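I have worked in the kitchens at Loltside for long enough to have opinions about bowls. Where they live, which ones chip, who puts them away damp. So when the company that runs our site canteen said in March that they were going to trial a robot on the early shift, my first thought was for the bowls, and only after that for my job. I'm not proud of the order, but there it is.

Loltside is a business park with 4 big tenants and one canteen between them. On a busy day we do 125 breakfasts before half nine, plus tea and coffee for whichever meeting rooms have remembered to order it (and plenty that haven't). The plan, as it came to us on a laminated sheet, was that a machine from a firm called Mudgway would do the "low-skill handling tasks". That's fetching, carrying, filling, wiping down and moving things from where they are to where they ought to be.

I read that phrase out loud in the staff room and it got a very rude answer from the back.

Because here's my main grumble, and I'll get it out early. Handling is the job! Cooking eggs for a hundred-odd people is mostly knowing where everything is and getting your hands to it without looking. If you call that low-skill you've never tried to do it at ten to seven with the dishwasher beeping and a delivery driver wanting a signature. The Mudgway people, to be fair to them, seemed to know this better than our own managers did. They'd spent months in a simulated kitchen before anything came near ours, practising one small thing over and over, and they showed us a good bit of it on a laptop over our break. 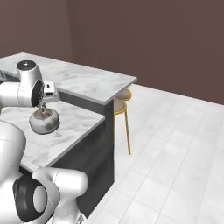

Will a robot take the early shift off the people who do it now?

Parts of it, I think, and the parts nobody would fight you for, but the hours on the rota are decided by managers and the machine has no say in them.

I keep coming back to that, because most of the talk I hear about automation skips straight over it. People talk as though the robot walks in and the jobs walk out, like weather. At our place there was a meeting, and in the meeting somebody had a spreadsheet, and on the spreadsheet the early shift went from four hours to three. The robot wasn't even plugged in yet. We got the hour back after a fair bit of arguing, but only "for the length of the trial", and I've been around long enough to know how those words get used later on.

My sister works at a parcel depot in Moltmont and had it worse. They brought in sorting arms there, from Torkero, and her team were told it would take the strain off their backs. It did, she says. Her back is better than it's been in years. But what's left for the people is standing at the end of the line and clearing whatever the arms can't manage, all the split boxes and odd-shaped things, one after another, with no easy ones in between to let you breathe. She used to chat. Now she can't, as every item that reaches her is a problem. I'd never thought of the easy parcels as being a sort of rest, but of course they were.

That's what I worry about in a kitchen. Filling the kettles is dull, I'll give you that. It's also the two minutes when I look out of the window and work out what the morning's going to need. I've solved more problems standing next to a hob waiting for water than I ever have in a team briefing. Take away every dull bit and you haven't made my shift nicer, you've made it all rush from start to finish, and then you'll wonder why people go off sick.

Now, I don't want to sound like I'm against the thing, as I'm really not. There are jobs I'd hand over tomorrow. Lifting full stockpots would be top of the list – I've seen two good cooks finished by their shoulders before they were fifty. Scrubbing out the extractor trays. Anything in the walk-in freezer. If Mudgway turned up and said they'd cracked the freezer, I'd bake them a cake.

What struck me about the demonstrations was how much care goes into things I'd stopped noticing I do. Where you come at an object from, how far down you reach, what else is standing close by. I've trained a lot of school leavers and it's the same list, only I've never written mine down. I just say "mind the handle" and hope. A couple of the younger ones watched the laptop far more closely than they've ever watched me, which stung a bit.
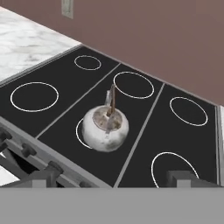 ## What I'd ask for

First, ask us which jobs. I don't mean a survey with smiley faces on it. Come and stand in the kitchen from six till ten and let the people doing the work point at what hurts.

Second, leave the breathing spaces in. If a machine saves an hour, some of that hour should stay with the staff, as slack, and be written down as such so it can't be quietly tidied away in the next budget.

Third, pay people for the teaching. Whoever shows a robot firm how a real breakfast service runs is giving them something worth having. We were offered a certificate and a tote bag. Our managers told us the trial had a budget of £3,000 for "staff engagement" and I would dearly love to know what those tote bags cost.

The trial is meant to start properly once the new sockets are in. I've told them I'll work alongside it and I meant it. I've also told them which shelf the good bowls are on, and that I'd like it to start with the other ones.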